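Studium > Projektwerkstatt > Abschlussberichte

Rubrik: Empirische Methoden / Alltag und Haushalt

Drucken | Per E-Mail weiterleiten

Bunt, dunkel, egal. Wäschesortieren im Studierendenwohnheim
Projektbericht im Modul Empirische Sozialforschung II
Vorgelegt von Frida Zoëga, 6. Nov. 2023

1. Ausgangslage

Am Anfang stand eine rosafarbene Bluse, die einmal weiß gewesen war. Sie gehörte mir. Ich erwähne das, weil im Methodenseminar verlangt wird, das eigene Erkenntnisinteresse offenzulegen, und ein reineres als dieses werde ich in meinem Studium vermutlich nicht mehr haben.

Die Fragestellung lautete zunächst: »Warum sortiert hier keiner?« Nach der ersten Sprechstunde lautete sie: »Welche Sortierpraktiken lassen sich bei Bewohnerinnen und Bewohnern von Wohnheimen beschreiben, und wie werden sie begründet?« Inhaltlich hat sich dadurch wenig geändert, aber die zweite Fassung durfte angemeldet werden.

Die Literatur zum Thema ist umfangreicher, als man fürchtet. Waschen ist in der Haushaltssoziologie ein beliebtes Beispiel für Wissen, das man hat, ohne es erklären zu können: Man lernt es nebenbei, meist von den Eltern, und merkt erst beim Auszug, dass andere Eltern offenbar etwas völlig anderes gelehrt haben. Zum Sortieren selbst fand ich vor allem Ratgebertexte. Diese sind sich darin einig, dass man es tun soll, und in allem Weiteren uneins.

2. Feld und Vorgehen

Untersucht wurden die Wohnheime Clunell und Haus Kjærgaard am Standort Nernthorpe. Beide verfügen über Waschküchen im Untergeschoss und damit über Mobilfunkempfang der Kategorie »gelegentlich«, was den Einsatz eines Online-Fragebogens per QR-Code an der Waschküchentür zu einer Lernerfahrung machte. Angeschrieben wurden daraufhin alle Bewohnerinnen und Bewohner über den Verteiler der Wohnheimverwaltung, zusammen mehr als 4.000 Personen. Der Rücklauf betrug 691 auswertbare Fragebögen. Nicht auswertbar waren unter anderem jene, in denen auf jede offene Frage mit »Socken« geantwortet wurde. Ich habe lange überlegt, ob das nicht doch eine Position ist.

Ergänzend habe ich im Juli vier Leitfadeninterviews geführt, je zwei pro Haus. Der Leitfaden umfasste die Themen Sortieren, Temperatur, Dosierung und Streit. Der letzte Punkt war als kurzer Ausklang gedacht und nimmt in den Transkripten den größten Raum ein.

3. Ergebnisse

3.1 Die Ordnung der Farben

Fast alle Befragten kennen die klassische Trennung in Weiß, Bunt und Dunkel. Angewendet wird sie nach eigenen Angaben »eigentlich schon«. Dieses »eigentlich« ist der wichtigste Befund der Arbeit. Es steht in erstaunlich vielen Freitextfeldern, und dahinter folgt meist eine Ausnahme, die größer ist als die Regel: der Prüfungszeitraum, der volle Waschplan, das Geld, der Winter. Warum im Winter die Physik der Farbstoffe pausiert, konnte auch in den Interviews nicht geklärt werden.

Am stabilsten ist die Kategorie Dunkel. Ein Teil der Befragten löst das Sortierproblem über die Garderobe und kauft gleich nur noch Schwarz. Streit gibt es an den Rändern. Gehört Marineblau zu Schwarz? Eine Interviewpartnerin hielt die Frage für absurd, eine andere für eine Charakterprüfung. Beide wohnen auf demselben Flur.
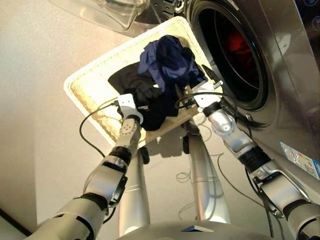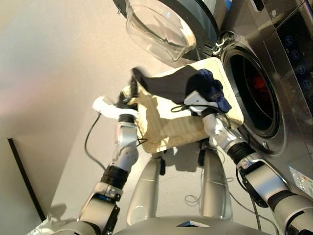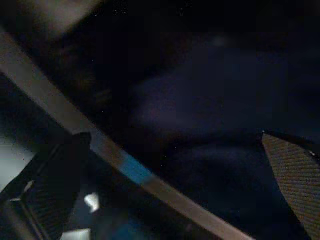
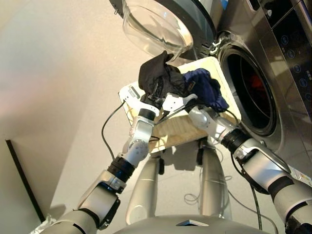

Erstes und letztes Bild: Schwarz und Marineblau, einmal im Korb, einmal vor der Maschine.

3.2 Temperatur als Weltanschauung

Bei der Temperatur teilt sich das Feld in zwei Lager. Das eine wäscht alles kalt und verweist auf Umwelt und Strompreis. Das andere wäscht alles warm und verweist auf die Großmutter. Das Pflegeetikett spielt in beiden Lagern kaum eine Rolle, wird aber häufig herausgeschnitten, weil es kratzt. Wer ein Etikett entfernt hat, erinnert sich später meist nur noch daran, dass irgendetwas durchgestrichen war.

Ein Interviewpartner aus Haus Kjærgaard wählt grundsätzlich das Programm, bei dem der Drehknopf gerade steht. Er nannte das »Vertrauen in die Community«. In der Auswertung habe ich eine eigene Kategorie dafür angelegt, die ich nach Rücksprache wieder löschen musste.

3.3 Dosierung

Im Clunell steht ein Gemeinschaftskanister Orkero, aus dem gegen Strichliste entnommen werden darf. Die Strichliste ist hübsch geführt. Dosiert wird nach Gefühl, und das Gefühl ist großzügig, solange der Kanister voll ist. Gegen Monatsende sinkt der Bedarf an Sauberkeit spürbar.

3.4 Die fremde Trommel

Darf man fertige fremde Wäsche aus der Maschine nehmen? Die Mehrheit sagt Ja, nach einer Wartezeit, über deren Länge keinerlei Einigkeit besteht. Im eigenen Fall wird sie deutlich länger angesetzt als im fremden. Wohin die Wäsche dann gelegt wird, ist eine heikle Frage, und die Antwort »oben auf die Maschine« kam in allen Interviews mit gesenkter Stimme.

4. Kritik der eigenen Arbeit

Der Fragebogen erfasst, was Menschen über ihr Waschen sagen. Zwischen Aussage und Trommel liegt ein methodischer Abgrund, den ich ursprünglich durch teilnehmende Beobachtung überbrücken wollte. Davon habe ich nach dem ersten Nachmittag Abstand genommen. Wer mit Klemmbrett in einer Waschküche sitzt und nicht wäscht, wird angesprochen, und zwar nicht freundlich.

Außerdem ist anzunehmen, dass vor allem Personen geantwortet haben, denen das Thema etwas bedeutet. Wer nie sortiert, sortiert vermutlich auch seine E-Mails nicht und hat die Einladung bis heute ungelesen. Frage 2 war zudem missverständlich formuliert (»Trennen Sie?«) und führte zu einigen sehr persönlichen Freitexten, die gemäß Datenschutzkonzept gelöscht wurden.

5. Ausblick

Für eine Folgearbeit böte sich der Trocknerraum an, insbesondere die Wäscheleine im Haus Kjærgaard, deren Belegung nach einem System erfolgt, das mir bisher niemand erklären wollte. Leitfaden und Codebuch liegen im Sekretariat zur Einsicht. Die Bluse trage ich weiterhin, sie passt inzwischen ganz gut zu den Socken.

Drucken | Per E-Mail weiterleiten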